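Re: Nib choice on the Westmont anniversary pen

Océane Kowalchuk wrote:

> Has anyone seen the Westmont anniversary pen in person yet? The dealer's flyer says 300 in burgundy and 2000 in black, February 2019 release. I'd like the burgundy, but I can't tell if the nib is their own or bought in. Also, does it take a standard converter?

Hi Océane,

I handled a black one at the January pen meet. The nib is made by Hirkota and has the Westmont crest stamped on it. It's the same unit they put in the regular line, so a spare from an older pen will screw straight in. Mine was a medium and wrote a bit on the broad side.
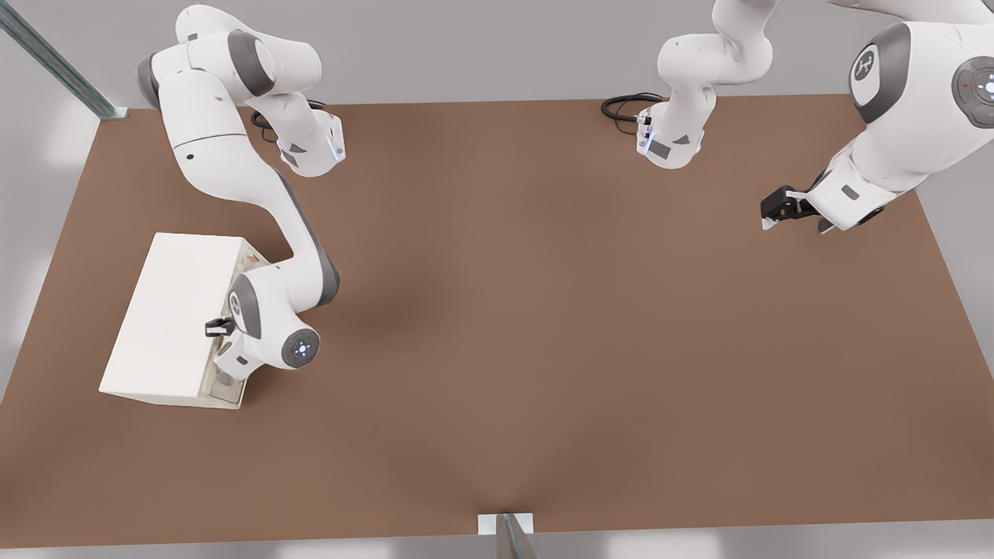
The converter is the one thing I'd watch. Westmont ships its own, with a wider mouth than the standard size. A Triteck converter fits if you push it home firmly, but it leaked on me after a week in my shirt pocket. I'd stick with the one in the box.

As for weight, it's heavier than I like with the cap posted. Unposted it sits well - the section is long and there's no step where the threads start. The clip is stiff and will mark a thin pocket.

The dealer there wanted $1625 for the burgundy, boxed, with a bottle of ink. The black was a good deal less but I didn't write the price down. Mkhize had the burgundy listed too, last I checked, with a choice of fine or medium. They'll swap a nib if you send it back uninked.

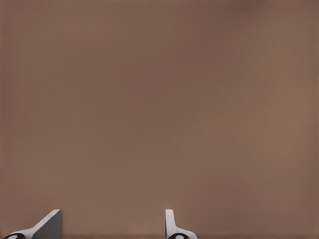
If you go ahead, ask which number you're getting before you pay. Some people on the list care about that at resale and some don't. I'd also ask for the fine, given how wide the medium ran.

I still have the leaflet that came with the pen I tried. I can scan the filling instructions if you want them.

Cheers,
Glenn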